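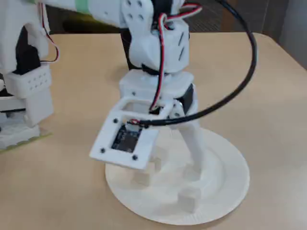 Attachment 1: paper plate on the table top, close up

Ticket 371
Opened: 30/08/2018
Raised by: Karla Xolalpa, Brurnoscombe
Item: Hendach table, light wood-grain top
Problem: top feels tacky, paper plates cling to it
Status: closed

Karla Xolalpa
Hello! First of all we love this table, it's just the right size for us and the colour is lovely. But since we wiped it down with the Dolitz spray, paper plates grip the surface and come up with a little tug. I've tried plain warm water twice. The blocks slide off my hand perfectly well so I'm sure it's the top and nothing on the plate. Any ideas very welcome.

Cirilo Escobedo
Thanks Karla, great detail. Could you send a wider picture so I can see which finish you've got? Also, did you rinse after the spray, and is it tacky all over or in patches?

Karla Xolalpa
No rinse, oops. Worst at the front left, where the plate usually goes. Wider one attached. 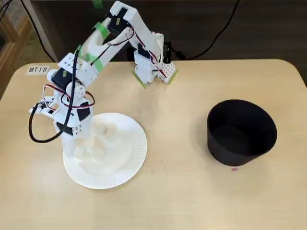

Attachment 2: table top from further back, plate at front left

Cirilo Escobedo
Perfect, rounded corners and the pale grain, so it's the standard sealed top. My money is on dried cleaner. Please try this on a patch first:
1. Lift the plate off.
2. Add 2 drops of washing-up liquid to a bowl of warm water and wipe with a well wrung cloth.
3. Wipe again with clean water.
4. Dry with a towel and leave for 3 hours before putting a plate down.

Karla Xolalpa
Did the front left corner and what a difference — the plate lifts straight off! Back right still a bit grabby.

Gisela Vogler
Jumping in for Cirilo. Same again on the back right, fresh water this time. No need to replace the top.

Karla Xolalpa
All 4 corners smooth now. Brilliant, thank you both!

Gisela Vogler
Lovely news. Closing as cleaner residue, no parts sent.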